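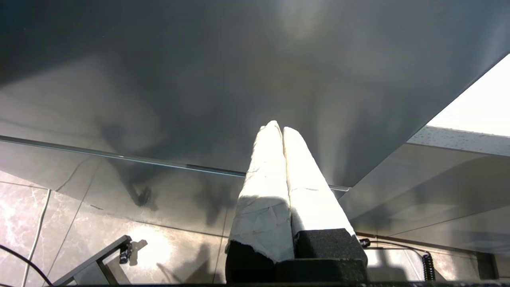
4. What changed for the kitchen staff

4.1 Setting and tasks

The Pondstead site is a shared staff kitchen with a small paid crew. Before the trial the washing-up was split by shift, with whoever finished prep first starting on the sink. Lomeo, our name for the arm plus its scheduling software, was brought in for one narrow job: clearing small items out of the basin. Bowls, chopsticks, lids, the odd spoon. Not pans, not knives. Those stayed with the crew for the whole trial and there was no plan to change that.

The trial began in May. We logged 829 clearing attempts, all started by a member of staff, and kept free-text notes from each shift. Notes vary a lot. Some are a full page, some one word. The coding of the notes was done by hand by the first author and then checked by Bello Shehu, who had also run the interviews.

4.2 Handing over the sink

The first thing to change was where people stood. Working at the sink used to mean owning that whole bit of counter, and the crew put things down there without thinking. With the arm reaching in from the right, the right-hand counter became a place you asked about first. Several notes from the early weeks are just complaints about lost elbow room.
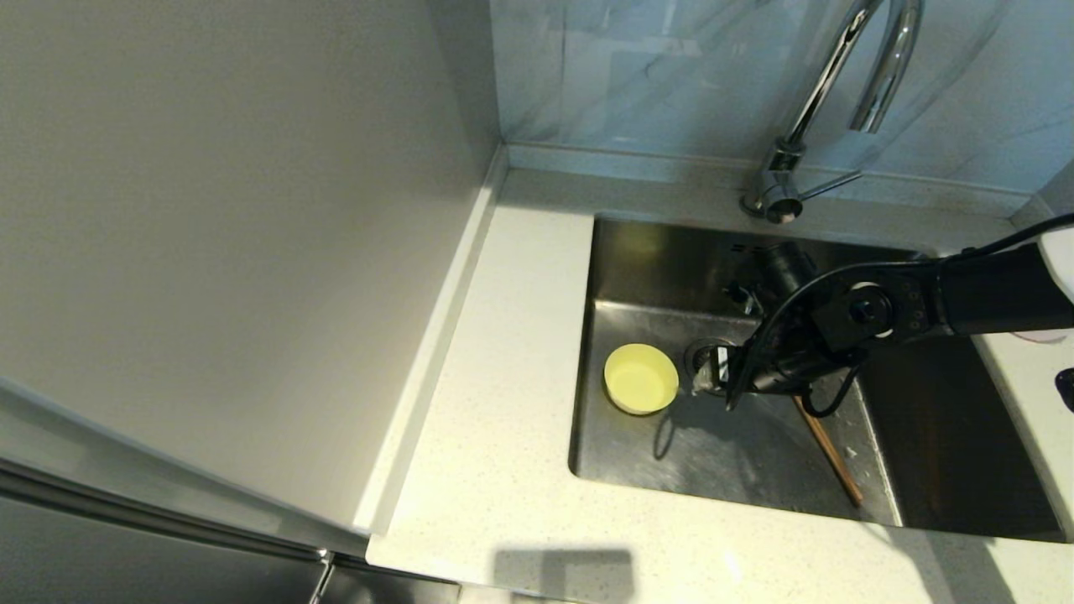
Second, the pace. A person clearing a basin picks up three things in one sweep. The arm takes one item, then the next. Staff found the gaps hard to use: too short to start another job, too long to stand about. By the middle of the trial most had settled on wiping down or restocking cups, jobs you can drop half way. One cook called these "crumb jobs" and the word stuck, so we use it as a code in Section 5.

Thin things were the sore point. A chopstick lying flat on a steel floor offers very little to grip, and staff knew this well before our logs showed it. They started fishing chopsticks out by hand before pressing start. We had not asked for this. It makes the success figures look better than they should and we return to it under limitations.

Light round items gave a different sort of trouble, mostly when they had come to rest against a wall of the basin. Here the crew did not step in as often. They watched. Two interviewees said they had got "quite keen" on seeing which side the gripper would come in from, and one admitted to setting up awkward cases on purpose (these attempts were removed where we could identify them).
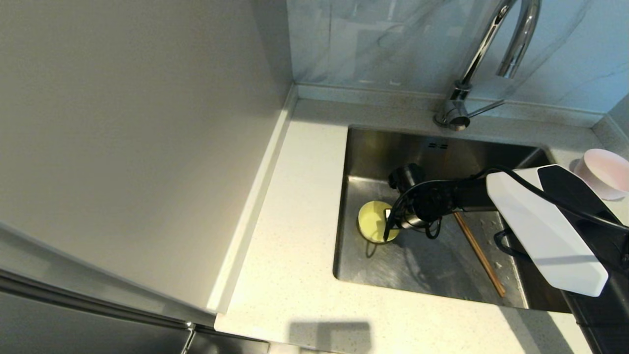 Watching is work too, and it was not on anybody's rota. Under the old arrangement a shift lead could tell at a glance who was on washing-up. During the trial the person nearest the arm was minding it, by habit, and got no credit for it on the sheet. This came up in every interview we held with shift leads. Fuvora, who maintain the rota software, added a "minding" slot after week 3, and complaints of this kind fell off sharply, though we can't seperate that from people simply getting used to the thing.

4.3 Upkeep of the fingers

Not foreseen in our plan: upkeep. The fingers carry a white wrapping over the tips, with black foam at the base. The wrapping creases and frays. We had put down rewrapping as a technician's job, weekly. In practise it drifted to the kitchen. Staff did not like waiting for a visit, and by the second half they were doing most of it themselves at the end of shift, with a roll kept by the till.
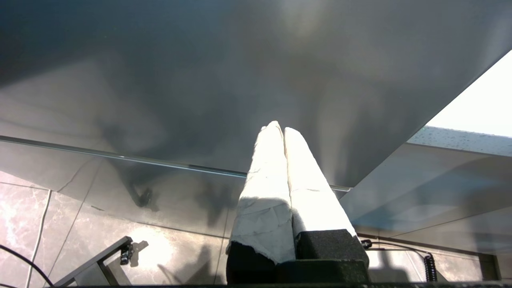 Figure 4. Gripper fingers seen from the wrist camera. Wrapping on the left finger is ragged at its lower edge; black foam pads at the base of both.

Views on this split. Older hands in the crew saw it as the same sort of thing as sharpening a knife, you look after your tools. Newer staff asked, fairly, whether it was paid. It was not at first. A flat allowance of 50 minutes a week was agreed later and shared out by the shift leads.

4.4 Limitations

One kitchen, one arm, one crew. Around 700 of the attempts have a usable note attached; the rest have a timestamp and nothing else. Hand removal of chopsticks before start was only recorded once we noticed it, so the early weeks can't be corrected. The comparison site, Bravo, dropped out before its second round of interviews and is reported only in the appendix. Interviews were held on site during working hours, with a shift lead sometimes in earshot, and answers on pay should be read with that in mind.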